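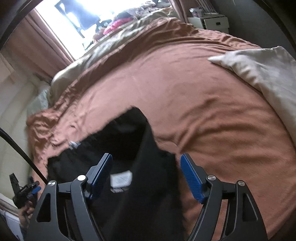

Right, I said I'd do a thread on the great packing experiment once I was home and had slept, and I've now done both, so settle in. It's going to be a long one.

For anyone who missed the whingeing in April: I had three weeks away, a budget airline, and a bag allowance that would embarrass a school satchel. I've always been a suitcase person. A big suitcase person. I once took a full-size hairdryer camping.

My friend Rokeya Bepari has been on at me for years about travelling with one small bag. She's done it since uni and she never looks crumpled, which I find suspicious. She finally wore me down over a curry and I said fine, I'll try it once, and if I hate it you owe me a drink in every town.

The route, so the rest makes sense: ferry to Bitholm, a week there, then the slow train down to Meltuvard, then a bus to Maglaya for the last few days because my cousin Rhea Javier had just moved there and had been promising me her sofa.

First thing I got wrong was starting with the clothes. Rokeya says you start with the shoes because shoes are the only thing you can't squash. I'd already made a lovely neat pile of tops before I remembered I owned feet.

I ended up with 2 pairs. Walking shoes on me, flat sandals in the bag. I stood in the hall for ages holding a pair of ankle boots and having feelings about them. They stayed at home and I thought about them once, at a wedding-ish dinner in Meltuvard, and then the food came.

Second thing: colours. I thought the "everything must go with everything" rule was for people with capsule wardrobes and white sofas. It does work though, annoyingly. Black, navy, one stripy top, one loud scarf. I got properly sick of the stripy top. There are days and days of photos where I look like I'm late for a shift on a boat.

Someone always asks about rolling versus folding so let me get it out of the way. I rolled the T-shirts and folded everything else and I couldn't tell you if it made any difference. Rolling is more fun. You feel like you're making a tray of sausage rolls.

What did make a difference was laying the lot out the night before and then going away and having a bath. When I came back half of it looked ridiculous. Why had I got three cardigans out? Was I planning to open a shop?

The bag itself is a Grarkeo, secondhand, off a woman two streets over who'd bought it for a trip and then had twins. Very plain, dark green, one big pocket and one flat one. The zip on the flat one sticks at the corner and you have to sort of coax it. I've grown fond of it. I paid 51 quid and she threw in a washbag.

Washbag chat! I'm a person with Products. I decanted them all into tiny pots like a potions mistress, didn't label any of them, and spent the first morning in Bitholm putting conditioner on my face. My skin was fine. Slightly bouncy, if anything.

Label your pots, is what I'm saying. Masking tape and a biro. It takes a minute.

Also I took a solid shampoo bar and I know people swear by them but mine went to mush in its tin and by Meltuvard it was like washing my hair with a lump of brie. I bought a normal bottle from a supermarket and we said no more about it.

Bitholm was glorious, by the way, I should say that before this becomes entirely about toiletries. Little painted houses, a harbour that smells of tar and frying onions, and a wind that goes straight through you even when the sun's out. I wore the navy jumper every single day. If I'd brought the other two cardigans I'd have worn them all at once.

The place I stayed had a landlady who left a boiled egg outside my door each morning in a knitted hat. No note. No plate. I loved her and we never had a conversation longer than "good egg" and "yes".

Laundry was the bit I was dreading. Rokeya does a sink wash every other night and makes it sound like a spa treatment. I did it twice and both times I flooded something. Wringing out jeans by hand is a job for a much angrier woman.

The towel trick is good though. Lay your wet top on a dry towel, roll it up together, kneel on it. Gets loads of the water out. You do then have a wet towel, so think about the order you're doing things in. I didn't.

In Meltuvard I gave up and found a launderette. Best two hours of the trip and I'm only slightly exaggerating. There was a cat asleep on the dryer that wasn't working, a shelf of paperbacks with the covers gone, and a man who insisted on showing me how to fold a fitted sheet even though I hadn't got a fitted sheet. He used his own. I still can't do it.

A few of you asked what I didn't use. Travel clothes line: no. Second swimming costume: no. The fancy inflatable neck pillow: I blew it up on the train, felt like a boiled ham in a collar, and let it down again with a noise that made a child laugh so hard he had to be taken to the buffet car.

And what I wished I'd had: a proper pair of pyjamas. I'd packed "an old T-shirt that'll do" and it did not do, especially when the fire alarm went off in Meltuvard at 3 in the morning and I was out on the pavement with all the other guests in what was basically a vest. A lady in a full quilted dressing gown gave me such a look. She'd brought a big suitcase. I saw it at breakfast. I was jealous of it!

The other thing was a cotton tote. Weighs nothing, squashes into a shoe, and then you've got something for the beach and the shops. I had to buy one and the only one they had says WORLD'S BEST GRANDAD on it in enormous letters. I've been using it ever since. People are very polite.

The train, if you ever get the chance, sit on the left going south. You get 390 kilometres of lakes and pine trees and tiny stations with one bench and a pot of geraniums. I had a cheese roll and a seat to myself and my whole life on my lap, and I did think, oh all right, Rokeya.

Because that's the thing I'll give her. Getting on and off stuff was a joy. I watched people hauling great wheelie cases up the carriage steps, going purple, and I just hopped up like a goat. Normally I'm the purple one.

Maglaya was hot. Properly hot, hit-you-in-the-face hot when the bus doors open. So all my sensible dark layers became useless overnight and I basically lived in one linen shirt and the loud scarf. Rhea lent me a pair of shorts which is cheating according to Rokeya's rules. Rokeya wasn't there.

Rhea's flat is up five flights and has a balcony just big enough for two chairs and a row. We ate mangoes over the railing so the juice went in the flowerpots. She'd only been there a few weeks and hadn't got any curtains up, so we both woke at dawn every day and were in bed by nine like a couple of hens.

She is a terrible packer too, it must run in the family. When she moved out there she shipped a box marked KITCHEN that had one wok in it and the rest was shoes. She's not sorry.

Coming home was where it all fell apart a bit. I'd bought presents. Not many! A tablecloth for Mum, some coffee, a ceramic bird that I couldn't leave behind because of its face. Getting the zip shut involved sitting on the bag in the departures hall while a stranger's toddler cheered me on.

In the end I wore the jumper, the coat and the scarf onto the plane in that heat, with the bird down my sleeve. It survived. It's on the kitchen windowsill looking disappointed in me.

So would I do it again? Yes, probably, for anything with trains in it. For a week in one place with a wardrobe and a pool, absolutely not, I'm bringing the hairdryer.

My list for next time if it's any use to you: shoes first, one jumper more than you think for anywhere with a harbour, real pyjamas, a tote that doesn't say grandad, labelled pots, and some empty room for the way back. I'd leave the clothes line and the pillow at home.

Oh, and someone in the replies wants to know about the drinks bet. I didn't hate it, so she owes me nothing. I've tried arguing that the fire alarm should count and she's thinking it over.

I'll put up the recipe for Rhea's mango and lime thing tomorrow if I can find the envelope I wrote it on. Going to go and put a wash on now. In a machine!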